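Seit Januar lese ich wieder über Knoten, meistens am Abend, wenn es in der Wohnung still ist. Ich bin keine Mathematikerin von Beruf, und Deutsch ist auch nicht meine erste Sprache, also bitte ich um Geduld, wenn ein Begriff nicht ganz sitzt.

Mich beschäftigen die Seifert-Flächen. Man nimmt einen Knoten und sucht eine orientierbare Fläche, die genau diesen Knoten als Rand hat. Für die Kleeblattschlinge geht es mit zwei Scheiben, die man durch drei halb verdrehte Bänder verbindet. Auf dem Papier habe ich das schnell verstanden, im Kopf erst nach einer Woche. Die Fläche hat nur eine einzige Randkurve und trotzdem zwei Seiten — das wollte ich lange nicht glauben.
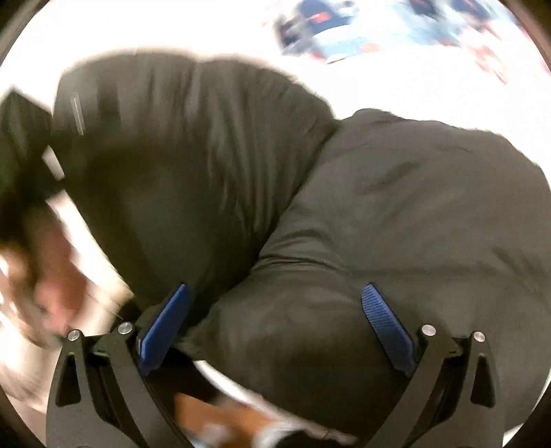 Dunkle Steppjacke, mit einer tiefen Falte.

Um es zu prüfen, habe ich ein kleines Programm geschrieben, es heißt Polus. Es zeichnet die Fläche als Netz, zuerst mit 774 Punkten, später mit etwa 4000. Bei dem groben Netz sehen die Bänder eckig aus, und man verliert leicht, welche Seite man gerade anschaut. Ich färbe jetzt eine Seite blau und die andere gelb, damit geht es viel besser.

Als Nächstes möchte ich den Achterknoten versuchen. Auch er hat Geschlecht 1, aber meine Bänder schneiden sich noch an einer Stelle, und den Fehler habe ich bis heute nicht gefunden.

Diese Seite verwendet Cookies. Mit der weiteren Nutzung stimmen Sie dem zu. Akzeptieren | Mehr erfahren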